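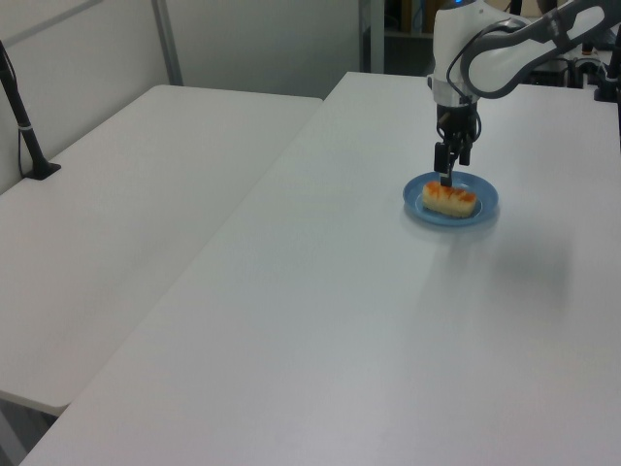 Qu'est-ce qu'un défaut de surpénétration en préhension alimentaire ?

On appelle surpénétration l'enfoncement d'un doigt de préhenseur dans un aliment au-delà de la profondeur prévue par la consigne, sans que la commande du bras signale d'anomalie. Le défaut abîme le produit, souille l'outil et fausse les mesures d'effort des cycles suivants.

Description générale

La surpénétration touche surtout les produits à faible rigidité : génoises, pains de mie, flans, préparations à base de riz. Le doigt descend verticalement, rencontre la surface supérieure et poursuit sa course parce que l'effort de réaction reste inférieur au seuil de détection de contact. Sur les postes à préhenseur à deux doigts, le défaut est souvent asymétrique : un seul doigt pénètre, l'autre demeure au-dessus du produit ou à côté.

Elle se distingue de l'écrasement, où la matière est comprimée entre les doigts lors de la fermeture, et de la collision avec le support, où l'outil atteint l'assiette ou le plan de travail. Une surpénétration non interrompue peut évoluer en collision.

Causes

La cause la plus fréquente est un seuil d'effort mal adapté. Un seuil de 30 N, courant pour la manutention de barquettes rigides, n'est presque jamais atteint dans une pâte aérée. Viennent ensuite les erreurs d'estimation de hauteur. Les nappages et les sauces brillantes renvoient la lumière de façon irrégulière, et les capteurs de profondeur optiques placent alors la surface plus bas qu'elle ne l'est. Un plan de travail blanc et réfléchissant aggrave l'écart.

Un décalage du repère outil, par exemple après un remplacement de doigt sans nouvel étalonnage, produit le même effet de manière constante. Ce cas se reconnaît à la répétition d'une empreinte de profondeur identique d'un produit à l'autre.

Les incidents de Tikberg

Le cas le mieux documenté est celui de l'atelier d'essai de Tikberg, où une cellule Lulico pilotée par le logiciel Bakos a perforé 40 portions sur une série de 200 en janvier. Aucune alarme n'avait été enregistrée. L'analyse conduite par Amerley Wumbei et Theophilus Kyei a mis en évidence deux facteurs cumulés : une mise à jour de Bakos avait rétabli le seuil d'effort par défaut, et la temporisation du filtre de mesure était passée à 50 ms. À la vitesse d'approche utilisée, le doigt continuait de descendre pendant ce délai.

Le rapport relève en outre un problème d'hygiène. Des résidus de sauce logés dans l'articulation d'un doigt avaient été transférés d'une portion à l'autre, ce qui a entraîné la destruction de la série entière. Skye Farquharson a contesté ce dernier point – le nettoyage entre deux portions ne figurait pas dans le protocole d'essai – sans remettre en cause les conclusions mécaniques.

Détection et prévention

Les mesures usuelles comprennent la réduction de la vitesse dans les derniers millimètres de l'approche, un seuil d'effort propre à chaque recette et une limite logicielle de profondeur indépendante de la mesure d'effort. Cette limite doit être vérifiée après toute mise à jour. Le module Skaker, ajouté par la suite à la cellule de Tikberg, compare la position du doigt à la hauteur estimée du produit et déclenche un arrêt en cas d'écart.

Le voyant de l'outil ne constitue pas un moyen de détection. Sur la plupart des matériels, il indique l'état de l'alimentation ou de la communication et ne change pas de couleur lors d'une surpénétration.

Voir aussi : étalonnage du repère outil ; commande en effort ; contact alimentaire des préhenseurs.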